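Hard water: keeping limescale down

Updated September 2024

Limescale is calcium carbonate left behind when hard water is heated or evaporates. In the Prondville supply area the last figure given for the town was over 412 mg per litre, so deposits form quickly on any heated surface.

Kettles. Fill with equal parts white vinegar and water to cover the element. Bring to the boil, switch off, leave for an hour. Empty, rinse twice, then boil once with plain water and discard. Repeat monthly.

Taps and shower heads. Wrap in a cloth soaked in vinegar and tie in place. Leave no longer than 30 minutes on chrome. Do not use vinegar on gold, brass or nickel finishes.

Storing solutions. Keep mixed descaler in a clear plastic bottle with the strength and the month written on it. Citric acid solution keeps for a few weeks; discard if it turns cloudy or grows a film.

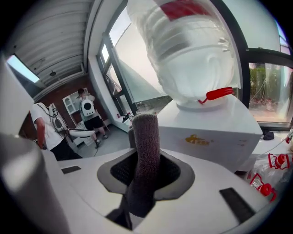

One reader wrote in to point out that citric acid should go in cold or warm, never boiling, as hot solution can leave a calcium citrate deposit that is harder to shift than the scale itself. The correction is accepted. Use 9 g per 165 ml of warm water and do not boil.

Tiled floors. A dull film after mopping is usually dried hard water and surplus detergent. Halve the detergent, change the water once it greys, and dry with a flat cloth. Glazed ceramic tolerates weak acid. Marble, limestone and most cement grout do not.

Window sills and glass. Condensation leaves little scale, but splashes from watering plants leave plenty. Wipe while still wet. Old marks need a damp cloth with diluted vinegar, kept off stone sills.
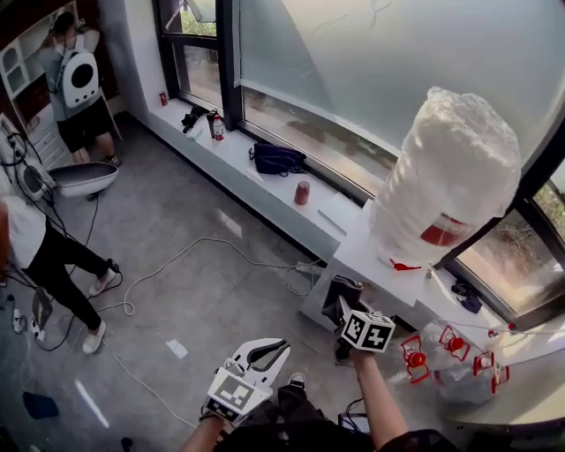
Painted sills should be rinsed straight afterwards and dried, paying attention to the joint with the frame. Renew any perished sealant in March, when the room can be aired.

Never mix any acid with bleach.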